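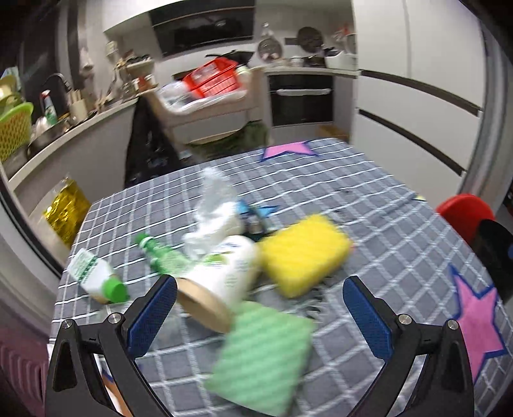
*Sponges, bottles and a tube on a patterned tablecloth.*

# Caring for Coated and Fabric Tablecloths in Shared Dining Rooms

Updated Jan 11, 2022

The following procedure applies to all dining rooms in Mellor House and the Cevow annex. Staff should read it in full before the first cleaning of a shift.

## Before you begin

Check the sewn or printed label on the underside of the cloth. Coated cloths are wiped in place. Fabric cloths are removed and washed. If the label is missing, treat the cloth as fabric.

You will need:

- two clean sponges
- mild dish soap
- a bucket of warm water
- a dry cotton towel

## Coated cloths

1. Clear the table and brush crumbs into a tray.
2. Add one capful of soap to the bucket.
3. Wipe from the center toward the edges with the first sponge. Rinse it often.
4. Go over the cloth again with the second sponge and plain water. Soap left behind will attract dust.
5. Dry with the towel, then leave the table clear for 5 minutes.

Do not use scouring powder or the rough side of a sponge. Both will dull a printed pattern, and the damage cannot be repaired.

## Fabric cloths

Shake the cloth outdoors and treat spots before washing. Grease should be dabbed with undiluted soap and left for some 4 hours - overnight is acceptable. Tea and fruit stains should be rinsed in cold water first.

Wash at 41 degrees Celsius or below, with no more than 3 cloths to a load. Hang to dry by the short edge. Iron on the reverse side while the cloth is slightly damp.

## Storage

Roll coated cloths around a cardboard tube - folding leaves creases that may crack. Fabric cloths may be folded and placed on the linen shelf in the Jusus Room. Worn cloths are set aside for the linen review in April.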